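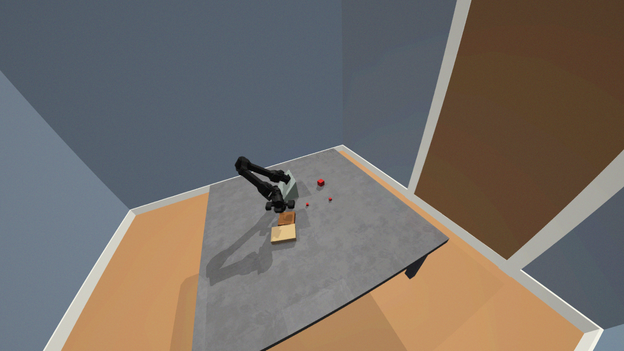 집안일 로봇은 언제 되나: 탁상 정리 작업으로 본 현재 위치

이 블로그에서 로봇 팔 이야기를 꺼내면 댓글의 절반은 같은 질문이다. 그래서 설거지는 언제 해주느냐는 것이다. 나도 궁금하다. 다만 설거지에는 물, 미끄러운 표면, 투명한 컵, 겹쳐 쌓인 접시가 한꺼번에 들어 있어서 답을 내기에는 변수가 너무 많다. 그래서 지난 두 달 동안 훨씬 낮은 단계의 작업을 시뮬레이터에서 돌려 봤다. 탁자 위에 흩어진 블록과 작은 큐브를 집어 정해진 자리로 옮기는 일이다. 아이가 있는 집이라면 저녁마다 하는 일이고, 작업장이라면 교대 전에 작업대 위를 치우는 일에 해당한다.

작업 구성

장면은 탁자 하나, 팔 하나, 물체 몇 개가 전부다. 물체는 납작한 블록과 빨간 큐브이고, 큐브 중에는 블록에 비해 아주 작은 것이 섞여 있다. 블록 두 개는 서로 맞닿거나 거의 맞닿게 놓았다. 탁자 상판은 얼룩무늬가 있는 회색으로 했다. 단색 상판에서는 물체 분리가 지나치게 쉬워서 결과가 실제보다 좋게 나온다.

제어 쪽은 Zindeo라는 이름으로 혼자 관리하는 코드 묶음을 썼다. 인식, 파지 후보 생성, 경로 계획, 실행의 네 단계로 나뉘고 단계별로 로그를 따로 남긴다. 비교 대상으로는 시연 데이터로 학습한 정책 하나를 두었고, 폴더 이름을 따라 Skustar라고 부르겠다. 두 방식 모두 같은 초기 배치 목록을 사용했다. 목록은 난수 시드를 고정해서 만들었으므로 같은 배치를 언제든 다시 불러올 수 있다.

시행 횟수는 합쳐서 2614회다. 실행이 중간에 죽은 경우도 실패로 셌다. 이런 글에서 시뮬레이터 오류를 빼고 성공률을 내는 경우가 많은데, 집에서 로봇이 멈추면 사용자에게는 그냥 실패다.

쉬운 것: 떨어져 있는 물체 하나

주변에 아무것도 없는 물체를 집어 옮기는 일은 거의 해결된 문제라고 봐도 된다. Zindeo는 고립된 블록 100회 연속 시험에서 한 번도 떨어뜨리지 않았다. 위에서 내려가 짧은 변을 잡고 들어 올리면 끝이다. 계획 시간도 짧고 궤적도 매번 비슷하다. Skustar는 궤적이 조금씩 흔들리지만 결과는 크게 다르지 않았다.

문제는 집안에 그런 물체가 별로 없다는 점이다. 식탁 위의 물건은 서로 기대어 있거나, 벽에 붙어 있거나, 다른 것 밑에 깔려 있다.

어려운 것: 맞닿은 블록

두 블록이 붙어 있으면 그리퍼 손가락이 들어갈 틈이 없다. 사람은 생각하지 않고 손가락으로 한쪽을 밀어 틈을 만든다. Zindeo에는 미는 동작이 없었기 때문에 처음에는 파지 후보가 바깥쪽 변에만 나왔다. 이 후보로 잡으면 옆 블록이 함께 끌려오거나 돌아간다.

그래서 '밀어서 분리' 동작을 추가했다. 손가락 끝을 상판 가까이 내리고 블록 옆면을 짧게 미는 단순한 동작이다. 추가한 뒤 맞닿은 배치의 성공률은 약 80퍼센트까지 올라갔다. 남은 실패는 대부분 밀린 블록이 작은 큐브를 건드려 큐브 위치가 바뀐 경우였다. 인식은 밀기 전에 한 번만 했으므로 계획은 이미 없는 위치를 향해 내려간다. 밀 때마다 다시 인식하게 하면 나아지지만 한 사이클이 눈에 띄게 길어진다.

더 어려운 것: 작은 큐브와 가림

작은 큐브는 두 가지 이유로 까다롭다. 우선 그리퍼에 비해 너무 작다. 손가락 끝이 조금만 어긋나도 큐브 옆 상판을 누르게 되고, 접촉 모델에 따라서는 큐브가 튀어 나간다. 시뮬레이터의 마찰 계수를 바꾸면 성공률이 크게 출렁인다는 것도 확인했다. 이 구간의 숫자는 믿지 않는 편이 좋아서 적지 않는다.

다음은 가림이다. 팔이 물체 위로 가면 팔 자신이 물체를 가린다. 손목과 그리퍼가 두꺼울수록 심하다. 정작 정밀도가 필요한 마지막 구간에서 시야가 가장 나쁘다. 그림자도 무시할 수 없다. 광원이 한쪽에 있으면 팔 그림자가 상판에 길게 깔리고, 색상 기준 분할은 그 경계에서 자주 틀린다. 손목에 카메라를 추가하면 가림은 줄지만 보정 작업이 하나 늘어난다.

아래는 그리퍼 끝이 작은 큐브 가까이에 있을 때의 화면이다. 바로 앞에 블록 두 개가 붙어 있어 접근 방향이 제한된다.

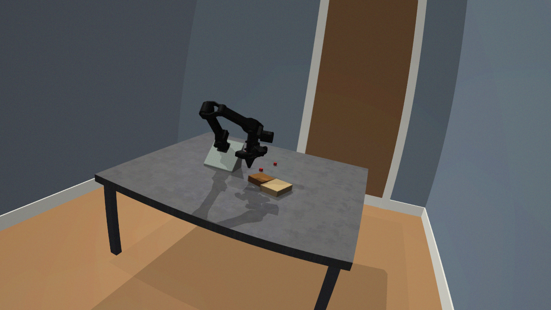 시뮬레이션에서 집까지의 거리

여기까지는 전부 계산으로 만든 방 안의 이야기다. 실제 집으로 옮기면 달라지는 것이 많다. 내가 중요하다고 보는 순서대로 적는다.

첫째, 물체의 종류다. 블록과 큐브는 변형되지 않고 모양을 미리 안다. 빨래는 잡는 순간 모양이 바뀐다. 양말 한 짝의 상태를 표현하는 데 필요한 변수만 해도 이 탁자 위 전체보다 많다.

둘째, 목표가 불분명하다. 시뮬레이터에서는 목표 좌표가 주어진다. 집에서 '치워라'는 말은 물건마다 뜻이 다르다. 영수증은 버리는 것일 수도 있고 보관하는 것일 수도 있다. 이 부분은 팔의 성능과 관계가 없다.

셋째, 실패 비용이다. 시뮬레이터에서 컵을 떨어뜨리면 초기화하면 된다. 실제로는 유리를 쓸어야 하고, 그 일은 로봇이 못 한다. 그래서 가정용으로 쓰려면 성공률 자체보다 실패를 스스로 알아채고 멈추는 비율을 먼저 봐야 한다고 생각한다. Zindeo는 파지 뒤에 손가락 간격을 확인해서 빈손이면 다시 시도한다. 단순하지만 효과가 컸다. Skustar에는 이런 확인이 없어서 빈손으로 목표 지점까지 가서 그리퍼를 여는 일이 종종 있었다.

작업장 쪽은 사정이 조금 낫다

작업장에서는 환경을 로봇에 맞출 수 있다. 부품 상자의 위치를 고정하고, 조명을 확산광으로 바꾸고, 부품을 겹치지 않게 공급하면 위에 적은 어려움의 상당수가 사라진다. Ojala 쪽 소형 조립 라인을 가정하고 배치를 다시 짜 본 적이 있는데, 부품 간 최소 간격만 보장해도 밀어서 분리하는 단계가 통째로 필요 없었다. 같은 팔, 같은 코드인데 난이도가 다르다. 공장에서 되는 일이 부엌에서 안 되는 이유의 상당 부분이 여기에 있다.

반대로 말하면 집도 조금은 맞출 수 있다. 장난감을 담는 통의 자리를 고정하고, 탁자 위 물건의 종류를 줄이고, 조명을 고르게 하면 지금 기술로도 느리게나마 정리는 가능할 것이다. 사람이 손으로 치우는 것보다 훨씬 오래 걸린다는 점만 받아들이면 된다. 나는 아직 못 받아들이겠다.

다음에 할 것

재인식 시점을 고정하지 않고, 밀기 동작 중 접촉력이 예상과 다를 때만 다시 찍도록 바꿀 생각이다. 사이클 시간을 얼마나 되찾을 수 있는지가 관심사다. 그다음은 Drornden 장면 세트로 옮겨서 서랍이 있는 배치를 시험한다. 서랍은 열린 정도에 따라 작업 공간이 달라지므로 경로 계획기를 먼저 손봐야 한다. 로그 형식이 바뀌어서 이전 결과와 바로 비교가 안 되는 문제도 있는데, 변환 스크립트는 반쯤 써 두었다.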